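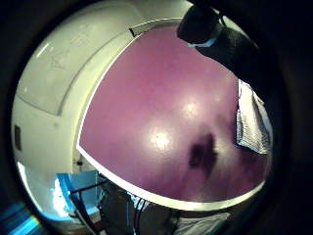

Ticket 774 - Fleck auf Glanzfläche, lila Abdeckung
Status: offen, wartet auf Rückmeldung
Eröffnet: 2025-09-03
Standort: Sendville, Ausstellung EG
Priorität: mittel

Meldung

Dunkler Fleck auf der lila Fläche, braun-schwarz, unregelmässiger Rand. Drumherum ein hellerer Hof. Der weisse Rand oben und links ist nicht betroffen. Fläche ist sonst glänzend wie gehabt. Bitte um Info womit man da rangehen darf, ohne den Glanz zu ruinieren. Ausserdem leichte Schrammen am weissen Gehäuse daneben, die sind aber alt und stehen schon im Übergabeprotokoll vom Januar. Nicht Teil von diesem Ticket!

Bisher probiert

1. Trockenes Mikrofasertuch. Nichts. Fleck unverändert.
2. Tuch leicht feucht, nur Wasser. Am Rand vielleicht eine Spur heller, kann auch Einbildung sein. Licht spiegelt da so stark dass man je nach Winkel was anderes sieht.
3. Wasser mit einem Tropfen Spülmittel, nachgewischt, trocken poliert. Der Hof ist geblieben, Mitte auch.

Danach aufgehört. Keine Lust die Fläche matt zu reiben.

Rückfrage Support (Britia)

Bitte klären:
- Fühlt man den Fleck mit dem Fingernagel? Erhaben oder glatt?
- Wurde in der Nähe geklebt, lackiert oder geschmiert?
- Welcher Reiniger wird normalerweise benutzt?
- Gibt der Fleck Farbe ab, wenn man ein weisses Tuch draufdrückt?

Bitte bis dahin KEIN Glasreiniger, kein Alkohol, kein Schmutzradierer. Der Schmutzradierer ist feines Schleifmittel, auf Hochglanz sieht man jeden Strich.

Antwort Standort

Fingernagel: fast glatt, in der Mitte ganz leicht rau. Geklebt wurde, ja - Hinweisschild war mit doppelseitigem Band in der Nähe fest, das ist seit zwei Wochen weg. Ob genau an der Stelle weiss hier keiner mehr. Normalreiniger ist Sulta Neutral, verdünnt laut Etikett. Weisses Tuch 2 Minuten draufgedrückt, minimal bräunlich. Also irgendwas löst sich.

Fett schliesse ich eher aus, das wär mit Spülmittel weggegangen. Oder?

Support

Klingt nach Kleberrest mit Staub drin, sicher ist das nicht. Vorgehen:

- Lappen mit lauwarmem Wasser tränken, auflegen, 6 Minuten einweichen lassen. Nicht reiben.
- Dann mit weichem Tuch vom Rand zur Mitte abtupfen.
- Wenn sich was bewegt: wiederholen, höchstens zweimal.
- Wenn nicht: ein kleiner Tropfen Rozīte Kleberlöser auf das Tuch, nie direkt auf die Fläche. Vorher an verdeckter Stelle testen und über Nacht warten.
- Fuge zum weissen Gehäuse trocken halten. Da ist weiter unten noch ein kleines dunkles Anschlussteil, bitte nichts reinlaufen lassen. Gleiches gilt für den schmalen Schlitz links im Gehäuse.

Falls danach noch ein matter Fleck bleibt, Politur mit Körnung 3000, von Hand, ohne Druck. Aber erst nach Rücksprache. Nicht selbst anfangen.

Standort

Eingeweicht, zweimal. Am Tuch wieder braun, diesmal mehr. Der Rand vom Fleck scheint dünner, Mitte sitzt noch. Kleberlöser ist keiner da, muss bestelt werden. Teststelle hab ich hinten unten ausgesucht.

Frage noch: darf die Deckenbeleuchtung an bleiben während das Zeug einwirkt oder lieber aus? Wird schon warm darunter.

Support

Licht aus, wenns geht. Sonst trocknet der Löser zu schnell an und ihr habt einen neuen Rand. Bitte nach dem Test hier eintragen, ob die Oberfläche stumpf geworden ist. Streiflicht nehmen, von vorne sieht mans bei dem Glanz nciht.

Standort

Ok. Bestellung ist raus. Melde mich nach dem Test.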